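Ticket: Berkell two-arm bench kit, trial unit
Opened by: Sollik, assembly trials
Handled by: Berkell support
Priority: normal
Status: waiting on customer

Customer report

We have the two-arm kit on a trial through Aravena and have been running the supplied peg and fixture board with it. Short pegs are the problem. The larger parts go in well enough, but on the small blue pegs the routine stops at the insert step with "part not seated" and the arm backs off to its wait position. Out of 274 insert attempts this week we logged 73 stops, nearly all of them on small pegs.

Things already tried on our side:
Restarted the controller and both arms.
Reloaded the board layout from the file that came with the kit.
Wiped the board and the pegs.
Lowered the approach speed to the slowest preset. Fewer stops, but the cycle is too slow to be useful.

Software is the version the unit shipped with. We have not taken any update.
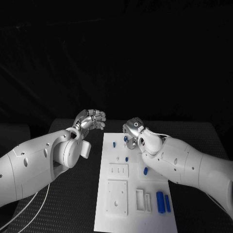
We would like to know if this is a setup fault or the limit of what the kit can do with parts this small. The trial ends in October and we have to write it up either way.

Support, first reply

Thanks for the detail. "Part not seated" is raised when the arm meets resistance before it reaches the insert depth in the layout file. It does not tell you which of the two is off, the grasp or the board position. Please run these in order and report back after each one.

1. Run Board Check from the maintenance menu with all loose parts off the board. Note the offset it gives for each corner.
2. Check that the cables have slack through the full reach of both arms. A cable that pulls tight at the end of a move can shift the wrist a little.
3. Run the insert routine with one small peg only, 20 percent speed, right side first, then left.
4. Export the log for each run and attach it here.

Do not edit the insert depth by hand yet. It hides the error and the next calibration will overwrite it anyway.

Customer, Friday, 9:40 a.m.

Board Check done. Three corners are within limits. The far left corner is out by 2 mm. Cables are slack on both sides at full reach.

Single-peg runs: right side 47 attempts, no stops. Left side stopped on the third attempt and again on the fifth, same message. Logs attached. We put the parts back out afterward and ran the full routine once to be sure the fault was still there. It was – same step, same message.

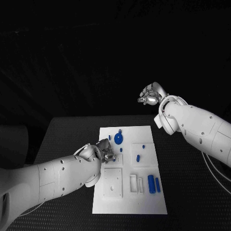 One more thing from the same session. After a stop, the "resume" button is grayed out and we have to start the whole routine over. The manual says resume should be available. With stops this frequent it adds up to 15 minutes to an hour of work.

Support, second reply

The logs match the corner reading. Left-side runs stop early at nearly the same height each time, and the right-side runs look normal, so we don't think the peg size is the cause. The board is probably turned slightly from where the layout file expects it.

Please loosen the board, set it back against the locating marks and run Board Check again. If the far left corner is still out, run the left arm calibration (allow half an hour, table clear) and then repeat the single-peg test on that side.

On resume: this is a known fault in the shipped version. It is fixed in the current release, which Aravena can enable on trial units. Take the update after the calibration test and before any new timing runs. The update keeps your layout file but resets speed presets, so write those down first.

Customer, 3:15 p.m.

Board reset against the marks. Far left corner is now inside limits. We have not run the calibration. Short test on the left side with one small peg went through with no stops, but it was only a few attempts. Full routine is planned for the next shift.

Can you confirm whether the update affects the grasp settings as well as speed? The Estbridge site has the same kit and they would like to know before they take it.

Support, third reply

Grasp settings are kept. Only the speed presets go back to default. Estbridge should open their own ticket for the update so that it is logged against their unit.

We will leave this one open until you send the full routine results. Please include the stop count for each side separately.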